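仓储区火源与易燃品管控检查表（附检查意见）
适用范围：原料库、包材库、成品库、装卸平台、充电间、员工更衣及吸烟区
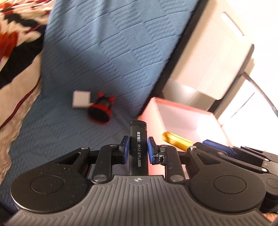
本表用于十月季度检查，沿用上一版的编号方式，新增第六部分（充电间）。每项结论分为三档：符合、需整改、不适用。需整改项应写明位置、责任班组和复查时限。检查意见写在对应条目之后，不另附页。

受检单位：Setutby 仓储园区，面积 4000 平方米
承租方：Plusska 包装（包材库、装卸平台），Chidiac 涂料（原料库）
消防设施维保：Tuvia 机电

一、入口管控

1.1 各库区人员入口设有火种存放柜，柜体完好，可上锁。
结论：符合
意见：原料库入口存放柜锁舌偏松，关门时需上提柜门才能锁住。目前不影响使用，列入下次维保。

1.2 入口处张贴禁带火种标识，标识内容包括打火机、火柴、点烟器及其他明火器具。
结论：需整改
意见：装卸平台侧门标识褪色，正常站位读不清下半部分文字。由 Plusska 更换，复查时限 7 日。标识下沿离地高度应与主入口一致。

1.3 外来司机入库前履行火种寄存手续，登记簿填写完整。
结论：需整改
意见：登记簿“取回签字”一栏多处空白，无法判断寄存物是否已领走。存放柜内另有未贴编号牌的物品，按无主物品处理，移交门岗单独封存。今后寄存一件、挂牌一件，取回时核对牌号后签字。

1.4 门岗对夜间到车执行与白班相同的查验程序。
结论：符合
意见：抽查时间为 22 时，门岗按程序询问并登记。

二、一次性打火机的存放与处置

2.1 寄存的打火机不得受阳光直射，不得靠近暖气、配电箱及其他热源。
结论：符合
意见：成品库存放柜西侧有窗，下午有日照，柜门为不透光材质，可以接受。如今后更换为透明柜门，须同时移位。

2.2 无主或报废打火机集中存放于带盖金属容器，容器置于通风处，不与普通垃圾混放。
结论：需整改
意见：更换衣物区域的垃圾桶内发现报废打火机。丁烷类气体比空气重，泄漏后易在桶底和低洼处积聚，压缩垃圾时外壳破裂有引燃可能。清洁班组应在收集环节分拣，每班交接时确认。

2.3 不得在库区内对打火机放气、充气或拆解。
结论：符合
意见：无。

2.4 办公区招待用品中的打火机由前台统一保管，不随样品进入库区。
结论：符合
意见：供应商赠送的广告打火机仍有零散发放，建议拒收。

三、吸烟区

3.1 吸烟区与最近的可燃物堆垛保持规定间距，地面有边界线。
结论：需整改
意见：边界线外侧临时堆放木托盘，占用隔离带。现场已要求移走，当班完成。隔离带内不得以“临时”名义放置任何物料。

3.2 烟蒂收集器为金属材质，内盛沙或水，清空前确认无余火。
结论：符合
意见：沙面偏低，补足。

3.3 吸烟区配置灭火器 2 具，压力指针在绿区，铅封完好。
结论：符合
意见：其中一具喷管根部有细裂纹，由 Tuvia 在下次巡检时更换喷管。更换前不撤下，旁边增放一具备用。

3.4 吸烟区位于主导风向的下风侧，远离新风口。
结论：符合
意见：秋冬季风向变化后应重新确认，重点看包材库东侧新风口。

四、原料库（Chidiac）

4.1 溶剂类物料按闪点分区存放，分区标识与台账一致。
结论：符合
意见：台账版本号与现场张贴版本号相差一版，内容未变，张贴页应替换。

4.2 防泄漏托盘无积液，容积不小于其上最大单桶容积。
结论：需整改
意见：靠北墙的托盘有积液，来源未查明。先取样判定成分，再按危险废物或普通废水处置，不得直接冲入地沟。

4.3 库内照明、开关、插座为防爆型，电缆引入口密封完整。
结论：需整改
意见：一处引入口密封圈缺失，现以胶泥封堵。胶泥封堵不能替代原配密封件。更换完成前，该回路断电挂牌。

4.4 静电接地夹与桶体接触良好，夹齿无漆层覆盖。
结论：符合
意见：夹齿有轻微锈迹，擦拭后复测电阻合格。测量记录中未写仪表编号，应补填。

4.5 机械通风与可燃气体探测器联动，报警后风机自动启动。
结论：符合
意见：试验时联动正常。探测器安装高度应对照物料蒸气密度复核，新增物料入库前同样需要复核。

五、包材库及装卸平台（Plusska）

5.1 纸箱、缓冲膜堆垛与喷淋头的垂直距离符合设计要求。
结论：需整改
意见：靠近卷帘门一列超高。旺季备货时反复出现，建议在货架立柱上喷涂限高线，不再仅靠班组长目测。

5.2 疏散通道净宽满足要求，地面标线清晰，出口可从内侧直接推开。
结论：符合
意见：通道尽头停放手动液压车，车把未伸入标线，允许停放。

5.3 热缩包装作业使用电热设备，不使用明火喷枪。
结论：符合
意见：电热枪用完后应放回金属支架，冷却后再收线。现场一把直接搁在纸板上，已纠正。

5.4 装卸期间车辆熄火、拉手刹、垫三角木。
结论：符合
意见：冷藏车辆需保持制冷机组运转的，在装卸单上注明，停靠外侧泊位。

六、充电间

6.1 充电间与库房之间防火门常闭，闭门器有效。
结论：需整改
意见：防火门以楔块顶开。撤除楔块，并由叉车班组说明长期敞开的原因。如确需频繁通行，应申请改装与火灾报警联动的常开式门禁装置。

6.2 铅酸电池充电区有排风，氢气探测器在检定有效期内。
结论：符合
意见：检定标签贴在探测器背面，不便核对，下次移至正面。

6.3 充电桩周边无纸箱、抹布、塑料膜等可燃物。
结论：符合
意见：无。

6.4 洗眼器水流正常，出水清澈，通道无遮挡。
结论：符合
意见：初始出水略带锈色，放水后转清。每周放水一次，并留记录。

七、动火作业

7.1 动火许可证填写完整，包括地点、时段、监护岗位、气体检测结果。
结论：需整改
意见：抽查的许可证中，气体检测时间早于动火开始时间超过规定间隔，应重新检测后再作业。此项上次检查已提出，本次按重复问题登记。

7.2 动火点周边可燃物已清除或以防火毯覆盖，下方孔洞已封堵。
结论：不适用
意见：检查期间无动火作业。

7.3 作业结束后留守观察，时间不少于规定值，结束时刻记入许可证。
结论：需整改
意见：许可证只写“已观察”，未写起止时刻。表格应改为两个必填时间栏。

八、复查安排

重复问题（7.1）由园区安全岗直接跟踪，关闭前承租方不得申请新的动火许可。其余需整改项由责任班组自查后提交照片和书面说明，照片应能看清位置编号。涉及电气和消防设施的项目，以 Tuvia 出具的维保单为关闭依据，承租方自行拍照不作为依据。

单项整改逾期 20 日未关闭的，转入园区月度例会。原料库 4.2 项在成分判定前保持现状，周边设警戒带，叉车绕行南侧通道。

备注：旧版检查表 3.5 项（烟感探头清洁）已并入消防设施月检，本表不再列出。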